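Newsroom > Releases > Pokix > Site openings

GRUDNESS — Pokix has opened its combined laundry and retail unit in Grudness. The unit operates from 7 a.m. and has a planned capacity of 40 wash loads per day. 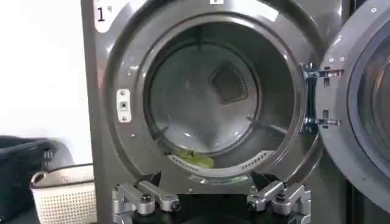 Laundry equipment was specified by Bravine for mixed household loads. The standard cycle uses cold water unless the customer selects otherwise. Each washer is front-loading with a stainless steel drum, and the number 1 on the white label of the first machine is the number to quote when reporting a fault. Door gaskets are to be wiped down every 3 hours. Small items left in a drum are held at the counter for 16 days.

The retail section stocks 702 product lines under a supply agreement with Pyo. Bottled goods are shelved by type, with small dark bottles and jars on the top shelf, amber-brown drinks on the shelf below and red bottles on the next. Shelves are white and are restocked before opening.
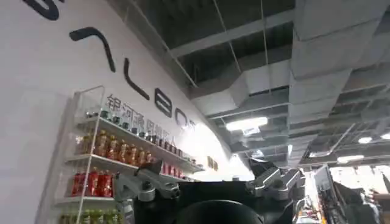

Availability

Both sections are open to the public. Extended evening hours will be introduced in December.

Contact: Pokix Press Office, Grudness | © Pokix. All rights reserved. | Back to top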